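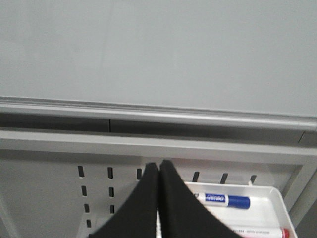

The lower edge of the whiteboard, with its aluminium rail and the slotted metal panel beneath.

KONDAMDALE, July – Binden has added a combined whiteboard and storage wall to its Tralon range for workshops and teaching rooms. The unit places a matte writing surface over a perforated metal panel, finished in a similar pale grey.

An aluminium rail borders the board. A painted metal crossbar separates it from the storage area, where narrow slots take hooks and small shelves. Each hook is rated at 2 kg. Boards are supplied blank and may be wiped with a dry cloth.

"Rooms with one free wall were having to choose between a board and tool storage," said Kekeli Dankwa, product manager at Binden. "Both now go up on the same fixings."

The first 100 units will be supplied through Appiah, with a delivery time of 30 days from order. Fitting enquiries should be addressed to Jinlong Su at the Kondamdale office.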